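The spare room at Josefina Carrasco's

Josefina Carrasco does her folding on the bed in the spare room. She has tried the kitchen table and the ironing board, and neither gave her enough space. "The bed is the biggest flat thing in the house," she says. "I can leave a job half done and shut the door on it."

She started sorting her fabric and linens in August, after her sister moved out and left two bags of clothes and cloth behind. By then the cabinet was full. Carrasco used to work in the office at Prullent, a bedding wholesaler, and she says the job did nothing for her own closets. "I could tell you where any pillowcase in the building was. At home I bought a new tablecloth when I couldn't find the old one."

Her method is simple. Everything comes out and goes on the bed. Plain colors get folded first and stacked in one pile toward the far side. Checks and prints wait, and she decides on those last.

"Plain cloth is easy – you fold it in half, in half again, and you're done," she says. "With a check I want the lines to match, so it takes me longer and I put it off."

The stack that morning had light blue on top, then lavender, then pink, with a bit of mustard yellow showing at one side. The black-and-white gingham was still in a heap, and so was a mint-green piece near the edge of the bed.
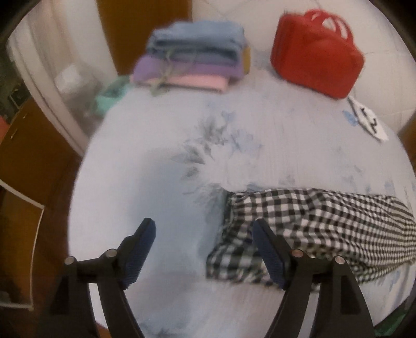

What stays and what goes

Carrasco keeps cloth she has used in the past year and anything large enough to cut from. The rest goes to Nicanor Cabello, a neighbor who makes quilts and takes small pieces.

"He'll take almost anything cotton," she says. "He gave me back a velvet once."

She doesn't label her stacks. Cabello does, and he has told her she should. "Maybe for the winter things," she says. "The others I know by color."

The hardest part has been stopping. She gives herself until 2 in the afternoon, then puts the finished pile away and leaves the rest for another day. When guests are coming, the unfolded things go into a bag and come out again after they leave.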